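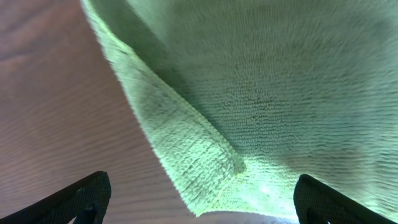 Fitriani Tarigan remembers that the first towels she folded for Ngui came back to her the next morning, every one of them, because the edges did not meet. She was not offended, she said. She went home and practised on her own dining table until her mother asked for the table back.

The small linen service in Drillum has now opened its folding room to the neighbours, and on Friday, May 21, 2021 it held the first of its free evenings on the care of cloths and towels. Ngui washes and folds for two cafés and the swimming club, and it had been asked many times how its green cloths keep their colour and their softness after so many washes.

The evening was led by Keith Gosling, who spent most of the first hour on washing. Microfibre should go in the machine without cotton, he told the group, as it takes the lint from the cotton and keeps it. He favours a cool wash with little detergent and no fabric softener at all. Softener covers the fibres, and then the cloth only pushes the water from one side of the table to the other. A few people in the room looked guilty at this moment.

The second hour was for folding. The method of the house is plain: lay the cloth flat, smooth it from the centre with the side of the hand, bring the far edge towards you and stop a finger's width short, then fold again so the hem is hidden inside. The thick towels with a looped pile are more difficult. They spring open, and the fold must be pressed for a moment before the next one is made. Mr. Gosling does not iron them and asked that no one else does it either.

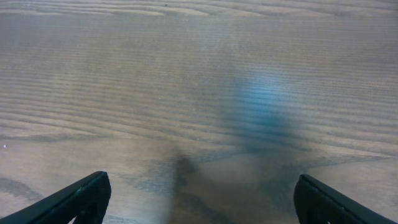
LOCAL NEWS — HOME AND HOUSEHOLD

There was also a good discussion about tables. Many people fold on the bed, but a bed is soft and the corners move. Ngui prefers a wooden table, wiped and then left to dry completely before any cloth is put on it. A visitor from Beltura asked if the wood can mark a pale cloth, and the answer was that an old stain or fresh oil can do it, so a newly treated table should wait some days. For the same reason the room keeps its oil and polish in a separate cupboard, together with the Drullska, a flat wooden board which the older staff use to press the folds of heavy towels.

Folding is slower work than most visitors expected. In a normal week the service finishes about 600 pieces, and the green cloths are the largest part of them.

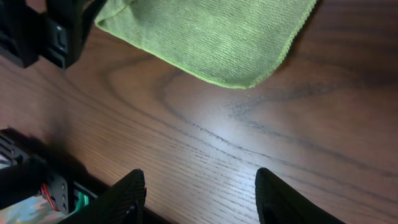
The hem, in Mr. Gosling's opinion, tells you the most about the age of a cloth. When the stitching at the border begins to wave, it was usually dried too hot, and after this it will never fold quite square. Such cloths are not thrown away at Ngui. They go to a box near the door, and anyone may take them home for windows or bicycles.

The next evening is planned for June and will be about tea towels and table linen. Places are free, but visitors should bring 2 cloths of their own, washed and not ironed.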